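Call for participants: small-landscape field residency at Owino

Posted Jul 28, 2023

We are looking for 5 photographers to spend part of January at Owino, working on close, quiet nature pictures: bark, leaf litter, creek edges, frost on weeds if there is any. Applications are read by Njoroge Chege and Halima Mushi, who have both sat through enough portfolio reviews to distrust most of what gets said in them.

Please read the whole call before you write to us. It is shorter than the emails we end up sending to people who didn't.

What we doubt

Photo residencies like to promise that you will find your voice. We have no evidence that two weeks in the woods does this for anyone. Some people come home with three good pictures and a cold. We also doubt that you need a new lens, that getting up at four in the morning improves a picture of moss, and that a long artist statement tells us much about the person who wrote it.

We do think that walking the same half mile of trail every day, with other people looking over your prints at night, can make you pickier. If that sounds like a thin promise, it is the one we are prepared to make.

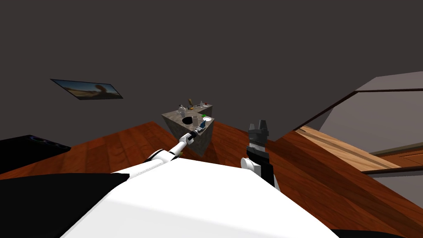 Who should apply

You should have been photographing outdoors long enough to have a pile of failures you can talk about. Film or digital, either is fine. Phones are fine too, though you will be asked to print from them like everybody else.

You don't need a degree, a gallery or a following. If you list follower numbers in your application we will skip that line. People who mainly shoot wildlife tend to be bored here. There are birds, but the place isn't set up for blinds or long waits, and baiting of any kind will get you sent home.

Drone work is out. So are composites with replaced skies, which would be a strange thing to bring to a residency where you mostly point the camera at the ground.

What you get

A bed in a shared cabin, breakfast and supper, use of the print room, and 30 sheets of matte paper. When the paper is gone it is gone. We used to hand it out freely and found that people printed everything and looked at nothing.

Each participant has a weekly session with Mandla Zwane, who teaches printing and will probably tell you your shadows are too open. Group reviews are held after supper. They run long, and attendance is expected.

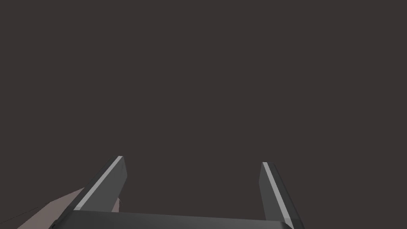
Computer rendering, gripper fingers pointing up against dark gray.

There is a travel allowance of $1000 per person, paid after you arrive and hand over receipts. It may not cover your trip. We would like to offer more, and we say so every year, so don't plan around it.

What we ask of you

Stay for the full session. Late arrivals break up the shared cabins and miss the trail walk, and we have heard all the good reasons.

Leave things where you find them. Moving one leaf into a better spot is an old argument among nature photographers, and our rule is simple: if you moved it, say so at the review. Picking flowers, peeling bark and turning over logs are not allowed at all.

Give us five finished prints for the Owino wall. You keep your copyright. We may show the prints on site and on this page, with your name, and nowhere else unless you agree in writing. If another residency asks you to sign away more than that, we'd suggest asking them why.

How to apply

Send one email with the following:

Ten photographs, as ordinary JPEG files, numbered in the order you want them seen. At least four should be close or small landscapes.

One picture you think failed, with a paragraph on what went wrong. We read this part first.

A half page on what you would photograph if it rained the whole time. It may well rain the whole time.

The name of one person who has worked with you and will answer the phone. 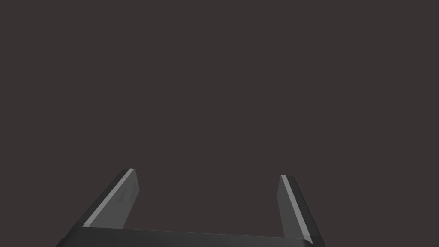 Two-finger gripper, open, computer rendering.

There is no application fee. We have never understood what those fees pay for.

How we choose

Last time we had 34 applications. Joyce Mrema removes the names before anyone else looks at the pictures. We don't claim this makes us fair. People recognize each other's work, and taste is taste. It does stop us from picking our friends quite so easily.

Everyone gets an answer, including a no. We can't give feedback on each portfolio, and we are wary of the two-line kind that could have been written to anyone.

Questions about access, diet or the cabins go to Jabari Mabula at the Owino office. The main trail is uneven and has steps near the creek. The print room is on the ground floor. Ask before you apply if any of this matters to you, and he will give you a straight answer.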